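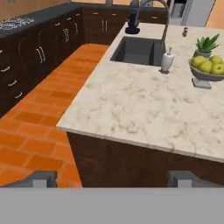 How do you weigh a suitcase at home if you don't own a luggage scale?

Step on the bathroom scale by yourself, step on again holding the suitcase, and subtract. Put the scale on a hard floor, not a rug, or the number will be way off.

I did it that way for years before I bought one of those little Kastero hook scales, and I still go back to it when the battery's dead (it's always dead). Our airline out of Zandmont Regional charges for anything over 50 pounds, and the counter there has exactly one patient person working it at dawn, so I like to know my number before I leave the house!

A few other things I do before we fly:

Pack the heavy stuff at the wheel end. Shoes, hair dryer, jars of jam for my sister. If it's all up by the handle, the suitcase tips over every time you let go of it, usually onto somebody's foot.

Put liquids in a zipper bag even when they're going in checked luggage. I press the air out of the shampoo bottle, stick a square of plastic wrap over the opening, and screw the cap back down over that. I lost a good gray sweater to conditioner once and I'm not over it.

Tie something ugly on the handle. Mine is a strip of orange dish towel, knotted twice. Ribbons come off on the baggage belt and so do those cute leather tags. I also tuck a card with my name and phone number inside, right on top of the clothes, in case the outside tag gets ripped off.

Eat down the fridge starting three or four days out. Anything that won't make it goes into soup, and the soup goes in the freezer for the night we get home. Milk gets poured out. Take the kitchen trash out last, after breakfast, and don't forget the little bin in the bathroom.

For the 6 a.m. flight I set the coffee maker the night before and lay my clothes out on the dryer so I don't wake the whole house up digging in drawers. We live 60 miles from the airport, so that's a very early alarm. I put the car keys in my shoe. You can't leave without them that way.

About parking: the long-term lot at Zandmont has 900 spaces and the week of fall break it fills up. I take a picture of the row sign on my phone the second I get out of the car. If the lot's full, Stoyanova Shuttle picks up from the park-and-ride behind the Grostora, but you have to call the day before, and they do mean the day before.

Oh, and snacks! The only food stand past security doesn't open until mid-morning. I bring bagels, already spread with peanut butter and wrapped in foil, plus an empty water bottle to fill at the fountain by the gates. Skip the yogurt, they'll take it away from you.

When you get home, unpack the dirty clothes straight into the washer and leave the suitcase open overnight before it goes back in the closet. I throw a dryer sheet in mine. Next October it'll smell fine.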